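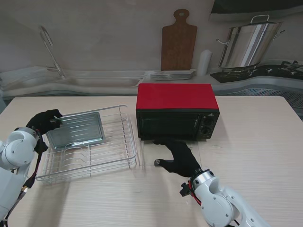 Reporter comment: oven still shows E-40 after the reset, and the timer won't hold a setting over 11 minutes.

Kimaro Support, ticket 300, countertop ovens
Opened: February 25, 2021
Status: waiting on customer

Log
Unplugged for 4 minutes, plugged back in. Code returned on preheat.
Tried a second wall outlet, no extension cord. Same code.
Door switch clicks on close. Hinge screws tight.
Firmware on the Zeneo timer board is the August build. Boards from that build drop the stored time when the probe reads open.

Next step
Check the probe connector behind the rear panel, power disconnected. If the pins are seated and the code stays, replace the probe. Kirkach warehouse has the part. Do not order the full board yet.

Reply with the serial number from the back plate.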